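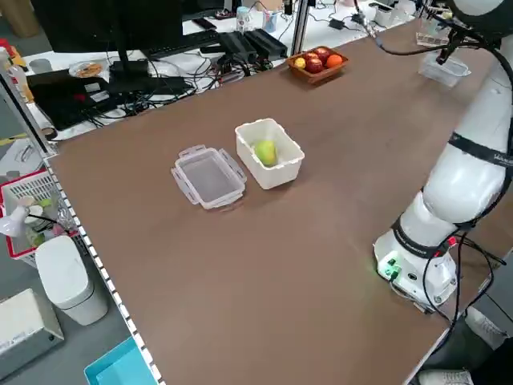
Section 4. Setting Up a Tournament in Flitham Scoring

Read this section before you enter any teams. The tournament must exist in the system before players, umpires or fixtures can be attached to it. You need an organizer login. A scorer login can open the tournament pages but cannot save changes to them.

4.1 Create the tournament

1. Sign in and select Competitions from the left-hand menu.
2. Select New, then Tournament.
3. Type the tournament name as it should appear on scorecards. Long names are shortened on the scoreboard display after 40 characters.
4. Choose the match format. The format sets the number of overs, the powerplay rules and the length of the innings break.
5. Enter the first and last day of play. Add the reserve days separately in step 6.
6. Under Reserve Days, select Add and pick the date. A reserve day with no fixture assigned to it stays hidden from the public page.
7. Select Save Draft.

Note: The format cannot be changed once a fixture has been published. If you picked the wrong one, delete the draft and start again.

4.2 Add the teams

1. Open the draft and select the Teams tab.
2. Select Add Team. Start typing the club name. Clubs already registered in your region appear in the list.
3. If the club is not listed, select Create Club and fill in the name, short code and home ground. The short code must be three letters.
4. Repeat for each team.
5. Drag the teams into their groups. To let the system do this, select Draw Groups. Seeded teams are kept apart in the draw only if you have marked them as seeded first.
6. Select Lock Groups.

Caution: Unlocking the groups after fixtures have been made deletes all of the fixtures. There is no undo.

4.3 Enter the grounds

Each ground has a number that is used on the fixture list and on the scoring tablets. The numbers are assigned by the system and do not follow any order. In the sample tournament supplied with the software, Hornunach Park is ground 53 and Hoton Road is ground 76.

1. Select the Grounds tab, then Add Ground.
2. Enter the ground number, or search by name.
3. Check the boundary measurements. Correct them if the rope has been moved.
4. Set the earliest start time and the latest finish time. For grounds with floodlights, check the Lights box or the system will not offer evening slots.
5. If the ground has a Lüthi scoreboard, select Connect Display and follow the steps in Section 9. Displays from other makers need the adapter cable.

4.4 Make the fixtures

1. Select the Fixtures tab, then Generate.
2. Enter the minimum number of rest days between matches for the same team. The default is one.
3. Select Preview. Clashes are shown in red.
4. Fix each clash by dragging the match to another slot, or by changing the ground.
5. Assign two umpires and one scorer to each match. A match without a scorer can be published, but it cannot be started from a tablet.
6. Select Publish. Team managers receive an email with their own fixtures only.

Note: If Preview stops with error 1762, one of the grounds has no start time. Go back to 4.3, step 4.

4.5 Points table and tie-breaks

The standard table gives two points for a win, one for a tie or no result, and none for a loss. To use different values, select Rules, then Points, and type over the numbers.

Teams level on points are separated by net run rate. You can move head-to-head result above it in the list with the arrow buttons. Changes made here apply to matches already played, and the table is recalculated as soon as you save.

4.6 Rain and shortened matches

1. Open the match and select Interruption.
2. Enter the time play stopped.
3. When play resumes, enter the restart time and the number of overs lost.
4. Confirm the revised target with both umpires before you select Apply.

Caution: Do not close the scoring tablet during an interruption. Leave it on charge with the match page open.

If no play is possible, select Abandon and choose either No Result or Move to Reserve Day. Knockout matches offer only the second choice until the reserve day has been used.

For printing scorecards and exporting results, go to Section 5.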